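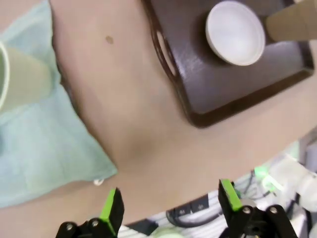

J'ai craqué en mars pour la bouilloire Gritex à col de cygne, après des semaines à tourner autour, et comme on me demande souvent ce que j'en pense (coucou Jocelyn !), je me lance enfin. Je l'ai payée 53 euros chez Trestivmont, port compris, et je m'en sers tous les matins ou presque.

Je précise que je bois surtout du thé. Du vert, beaucoup, et un oolong que Brândușa Furtună me rapporte quand elle passe par chez ses parents. Avant, je faisais chauffer de l'eau dans la vieille Pană de ma belle-mère, celle qui bout comme une locomotive et s'arrête quand ça lui chante, et puis j'attendais au pif que ça refroidisse. Résultat : un sencha sur deux était amer comme un cachet d'aspirine. Avec la Gritex on choisit sa température, il y a 4 réglages, et pour moi c'est ça qui change la vie. Le deuxième est parfait pour les verts, le troisième pour l'oolong. Le premier, je n'ai toujours pas compris à quoi il sert, peut-être aux biberons ?

Le bec verse lentement, très lentement même. Pour le café filtre c'est un bonheur, Marius Bucur est venu faire le sien à la maison et il a passé la matinée à me dire qu'il voulait la même. Pour remplir une bouillotte, en revanche, prévoyez de la lecture. Je garde donc la Pană au fond du placard pour l'hiver, voilà, c'est dit.

Côté bruit, rien à redire, elle ronronne un peu vers la fin et c'est tout. Le bip, par contre... Il est strident, il sonne trois fois, et on ne peut pas le couper. J'ai lu la notice dans les deux sens. J'ai écrit au service client, qui m'a répondu au bout de 10 jours avec un lien vers la même notice. Bon. 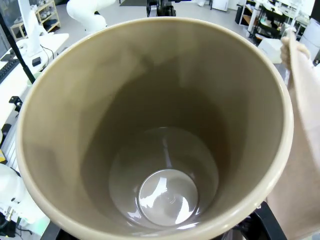

Le calcaire, parlons-en, parce que chez nous à Fadesholm l'eau est une vraie carrière. Je détartre au vinaigre blanc une fois par mois, un tiers de vinaigre, deux tiers d'eau, je laisse une petite heure sans faire bouillir (l'odeur, pitié) et je rince plusieurs fois. L'ouverture est étroite et j'ai la main large, alors pour frotter c'est goupillon obligatoire. C'est mon plus gros reproche après le bip. Le filtre du bec se retire, lui, mais il est si petit que je l'ai déjà perdu une fois dans l'évier - retrouvé dans la bonde, ouf.

Ah, et le couvercle ! Il n'est pas articulé, il se pose. Au début je trouvais ça pénible, maintenant je n'y pense plus. Il tient bien quand on penche, mais je garde quand même un doigt dessus par habitude.

Est-ce que je la rachèterais ? Oui, pour le thé et le café, sans hésiter. Pour une famille qui fait surtout des pâtes et des soupes instantanées, non, prenez un modèle classique à gros bec, ce sera moins cher et plus rapide. Je lui mets quatre étoiles sur cinq, et la cinquième revient le jour où ils me laissent couper ce bip.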